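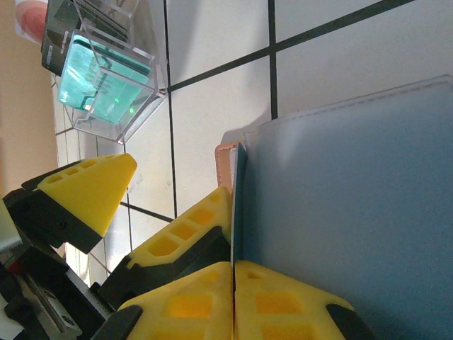
tessellate_kd
Okay but did it let go again? Last month you had the same grip and the folder slid back out the second the arm moved up. I want this to work so badly!!

gearloose_mo
OP here. That's the folder task for our club's shelf-sorting project (we call it Kairys, don't ask, it was a vote). Run 486! Picking out the padded folder has been our worst item since we started and I am SO happy with how the fingers are meeting the edge now. They used to come in way too high. Danylo Nazarenko rewrote the approach so the wrist rolls before the fingers close, and the difference is huge.

And to tessellate: 9 clean lifts out of the last batch before we had to give the room back. Not perfect, but in March we had zero.

tessellate_kd
Nine!! Ok I take it back. Mostly.

plumbbob
Nice progress. I still think you're solving it the hard way. A suction cup would pick up a smooth folder on the first try and you could spend the rest of the semester on the sorting part. Our team did that at Skovico two years back and we never thought about grip again.

gearloose_mo
We talked about suction for a whole meeting, lol. The trouble is the item list. It has cloth pouches and a mesh bag on it, and you only get one tool for the full round. Also I like fingers. There, I said it.

plumbbob
Fair on the mesh bag. I'd forgotten they added that.

ninthcog
Disagree with plumbbob anyway, even without the bag. Flexible finger pads forgive so much. You can be off by a little and they still wrap. With a cup, if you land on a seam you're done.

What are you using for training data? Just your own runs?

gearloose_mo
All ours, 2852 short demos so far. 902 of those are folders and other flat stuff, and the rest is boxes, bottles, pouches. Every member has to record a few each week, which people grumble about, but then they get weirdly competitive over whose are the smoothest (mine are not).

ninthcog
That's a lot of flat stuff. Do you worry it'll get worse at bottles?

gearloose_mo
A bit, yeah. Bottles dipped in June and came back once we mixed the batches better. Danylo wants to cut some of the older folder demos because we were all terrible drivers back then. I want to keep them, since the bad ones have recoveries in them. Opinions welcome, we're kind of stuck on this!

plumbbob
Cut them. Bad driving in, bad driving out.

tessellate_kd
Keep the ones with recoveries, toss the ones where somebody just hovered for ten seconds deciding. We did it that way for Udier and it took one long evening with pizza.

gearloose_mo
Ooh, I like that. Bringing it to the meeting tonight at 6. If Danylo agrees I'll retrain and post how the folders and bottles do.

ninthcog
Post the misses too please, those are my favorite part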